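Inventory of the Fourth Floor

The instruction from Eide was one page long and said that each object was to be recorded in the place where it was found, and that nothing was to be moved until it had been recorded. Kusum Rajput read it twice and signed at the bottom.
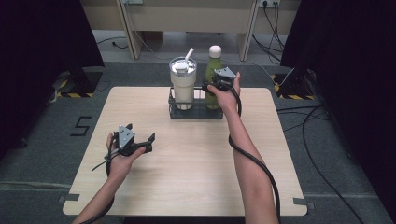

She began with the table. Square top, pale wood grain, corners slightly rounded. The form had a line for condition and she wrote "fair". It had a line for fixings and she wrote "none". Under contents she wrote: one wire basket, black, rectangular; one tumbler, white, large, silver lid, with straw; one bottle, pale green, white cap. The form allowed 18 characters for a colour and four for a quantity.

There was also a line headed "owner".

She left it blank and went on to the floor. Carpet, grey. Two pieces of tape, small, grey, near the lower corners of the table. She entered the tape as a marking. Markings had their own code, 208, and their own sheet, which had to be attached to the main sheet and initialled by a second person. The second person was Holger Grønli, who was on the stairs with the trolley.

"What are they marking?" he said.

"Where the table goes."

"It's already there."

"In case it's moved."

He initialled the sheet. He had worked for Wullorow for longer than she had and had been through three closures of this kind. In his view the order of work was wrong. The heavy items should go first, while the lift was free, and the small items last. Eide did it the other way round. The reasoning had been set out in a memo in July and had not been sent to the people with the trolleys.

The difficulty was the owner line. A sheet with a blank in it could not be closed, and an open sheet kept the room open, and an open room was charged to the department at 200 a day. Kusum rang down to the desk. Embla Rustad answered and said that the fourth floor had belonged to Söderlund's section until the move to Tuditz, and that everything personal had been collected.

"There's a tumbler and a bottle," Kusum said.

"In use?"

"They're in a basket."

"Is the basket ours?"

Kusum checked the list of issued goods. Baskets were issued in wire, black, for desk papers. The list did not say what became of a basket that held something else. She read the entry out over the telephone and Embla wrote it down, or made the sound of writing.

"Put Söderlund," Embla said. "He had that end of the floor."

"It could be Berge's. They shared."

"Then put both."

The line did not take both. Kusum tried it with a stroke between the names and the form returned an error in red. She tried initials. H.S. was accepted. E.B. was accepted. Together they were not. Holger came in, leaned on the trolley and suggested one each, the tumbler to Söderlund and the bottle to Berge. She pointed out that this would need two sheets for one basket, and that the basket would then have to be listed on one and referred to on the other.

"Bottle to Söderlund, then. He was the tall one."

She did not enter that either.

In the end she rang Tuditz. Halvard Söderlund was fetched from somewhere with a hard floor; she could hear him walking the whole way. She gave him the room and the date, Tuesday, December 7, 2021, as the procedure required, and asked whether he had left any personal goods on the fourth floor.

He was quiet for a moment.

"Is the table still in the same place?" he said.

"Yes."

"On the tape?"

"Near the tape."

"I put that down," he said. "Eskil kept pushing it over to his side. A little every day. I never said anything, I just put the tape down one evening, and after that he stopped, and he never said anything either." He coughed. "What's on it?"

She read him the contents in the order in which she had written them. When she reached the straw he laughed, briefly.

"That's Eskil's," he said.

"And the bottle?"

"I'd have to ask him."

"Would you?"

"We don't really speak," Söderlund said. "He's two doors down."

Kusum said she would hold the line. She heard him set the receiver on something, and then the hard floor again, going away. Holger sat down on the edge of the trolley. Under "owner" the cursor went on and off.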